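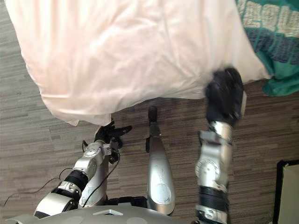
Payment shows "Pending" on recruitment portal, application number not generated

Posted by wutia_applicant, November 2023

I applied online for the Specialist Officer post (IT, Scale I) at Rastlow Bank. The fee was debited from my account and I have the bank reference, but the portal still shows Pending and the application number field is blank. The registration number did arrive by email. Do I pay again, or wait? The notification only says fees are not refundable. My photo and signature were accepted at step 2.
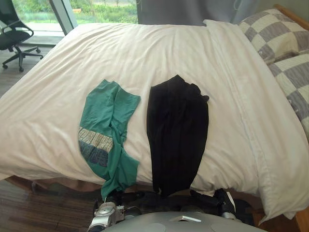
2 min read

Dilruba Saha

Do not pay again yet. The registration number and the application number are separate. The first is issued when you save the basic details. The second is issued only after the payment gateway sends a success response to the portal. If your session closed before that response arrived, the record stays at Pending until the next reconciliation.

Log in with the registration number and password, open Payment Status and select Verify Transaction. Enter the bank reference exactly as it appears on the statement, without spaces. If the result is "Not found," wait 12 hours and repeat. I had the same status in September on the Sproģis Cooperative form, and it changed to Success on the second check.

If it remains Pending, write to the help desk address in the notification. Attach the statement page showing the debit and quote error code 2253 if the portal displays it. A second payment under the same registration number is normally returned to the source account, but a second registration can get both applications rejected.

Save the PDF once the number appears. The e-receipt is a separate download.
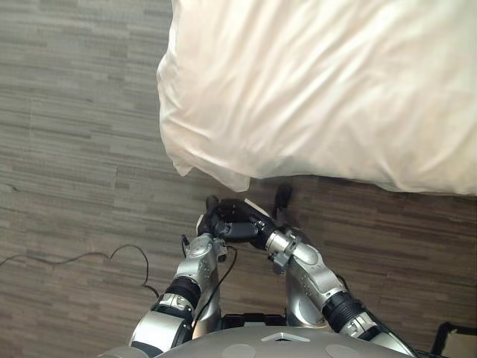 Reading time: 1 minute

toltutau_r

Same thing happened to me, I just paid again and it went through. Still waiting on the first amount. Use a desktop browser and turn the popup blocker off, the receipt opens in a new window.

ledger3000

Check the closing date before waiting on anything. On most of these forms an application with the fee still Pending at closing is treated as not submitted, even if the debit is on your statement. The call letter is issued against the application number only.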